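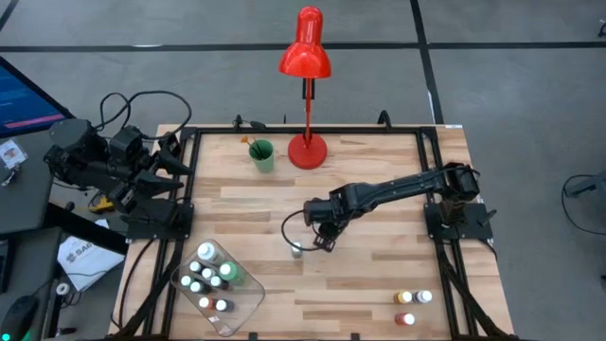 Drekutlow asks for more time to put paint bottles in a tub

Ollcombe firm extends its tidying project and will publish the mistakes along with everything else

OLLCOMBE, 24/07/2020 - Drekutlow, which teaches robot arms to do the sort of job most people do while thinking about lunch, has extended the collection phase of its Lemieux project. The team has so far recorded 1,484 examples of small objects being picked up, moved and put into clear plastic containers. It has kept 1,141 of them.

Lemieux is meant to produce a learning system that can clear a work table without being told where everything is beforehand. To get there it needs examples, and the examples have to come from people. An operator guides the two arms through the job, the cameras and joint readings are recorded together, and then the table is set out differently and the operator does it again. The company describes this work as essential. The operators have described it in other ways, and some of those were suitable for this release.

"I have a degree in mechanical engineering and I am now very good at picking up small bottles of paint," said Karine Gauthier, head of collection. "My parents ask what I did today and I tell them yellow, red and green. They've stopped asking."

Craft paints were chosen for the present round after a short and surprisingly bitter meeting in January. They are small and smooth, and they will fall over if a gripper so much as brushes past them. They also come in a lot of colours, which matters for the written instruction attached to each example. An early version of the system had concluded that every instruction referred to the nearest bottle, and it held to this view with great confidence.

What the arms get to see
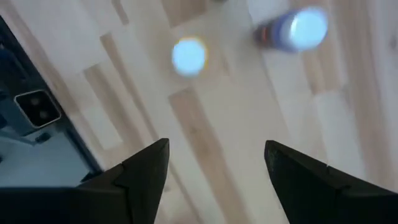 Each example in Lemieux is recorded from several viewpoints, and the ones on the wrists have caused the most argument. A camera high over the table gives a calm, complete picture of the job, the kind one might show to an investor. The wrist view is what the arm has to rely on for the last stretch, and it can amount to two black fingers, a lot of pale planks gone soft with motion and a glowing bluish-white disc that would look at home over a desert in a certain sort of documentary. Engineers new to the project tend to ask whether blurred footage should be thrown out. The answer is no, unless it stays blurred from start to finish. An arm that moves will see blur, and the system may as well get used to it early.

Drekutlow's software lead, Tobias Whitlock, spent much of the spring on the timing between the views. When the wrist recording lags behind the overhead one, the system learns to close its fingers on a bottle it passed a moment ago. He has asked that his fix be described here as elegant. Two colleagues who have read the code have asked that it not be.

Of the 343 examples rejected to date, most went for dull reasons: a dropped recording, a missing instruction, an arm that started before the operator had said go. The rest were rejected for tidiness. After enough repetitions people become smooth and quick, and they begin setting out the bottles in the same pleasing rows each time. A learning system trained on that does splendidly until somebody leaves a bottle at an angle, and then it has nothing to go on.

The operators therefore now work from a set of 200 starting layouts, drawn up by a random number generator with no sense of order whatever. Some have bottles standing in a group, some have them scattered, and some have one lying down behind the others where it is a nuisance to get at.

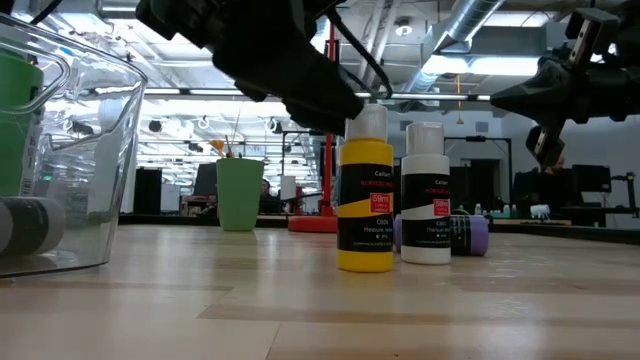 Whitlock's view is that the awkward layouts are worth several of the easy ones. The operators' view is that Whitlock should come and do a few. He did, one afternoon, and his attempts are in the collection under the label "hesitant". They have been kept, on the grounds that the approach and the withdrawal are both perfectly clear, and there are a great many of each.

Corrections are kept as well. If an operator reaches for a cap, misjudges it, backs off and tries again, the whole business stays in. Drekutlow's first collection, carried out under a previous manager, contained only clean attempts. The system trained on it had never come across a mistake, and when it made one it simply carried on as if holding something. Visitors found this very funny. The board had paid for it.

"People expect us to say the arms are nearly there," said Normand Li, who founded the company and signs for the paint. "They are nearly there on some layouts, with some containers, in the mornings. We would like the afternoons too, so we're carrying on."

The extension adds 21 working days to the schedule. In that time the team will concentrate on containers that are tilted or turned, on instructions naming one colour out of several, and on jobs where both arms are over the table together and have to stay out of each other's way. Rania Saber, who joined to write the instructions, has been asked to vary her wording. Her first batch read "Put the red paint in the tub" throughout. Her second includes "Pop the red one in" and, once, "Red. Tub. Please." All three styles will be used.
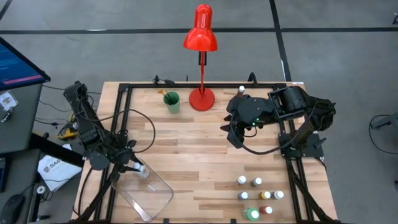 Availability

The Lemieux collection will be released to universities and independent researchers once the extended phase has been checked. Each example will come with its camera views, joint readings, gripper positions, starting layout number and written instruction. Rejected examples will be supplied in a separate folder with the reason for each, apart from the dropped recordings, where there is very little to supply.

Cindano, the Drekutlow subsidiary that looks after the company's storage and downloads, will handle requests. Applicants will be asked what they intend to do with the material. "Tidy my workshop" has already been received and is being treated as a serious answer.

A smaller sample will be offered first, so that people can find out whether their own software agrees with Whitlock's idea of a timestamp.

About Drekutlow

Drekutlow is based in Ollcombe and builds learning systems for table-top robot arms. Its earlier projects covered folding cloths, sorting cutlery and opening a particular drawer. Work on the drawer continues.

Press contact

Chantal Caron, Communications, Drekutlow, Ollcombe. Interviews with the operators can be arranged on request. Please allow for the fact that they may want to talk about something other than paint.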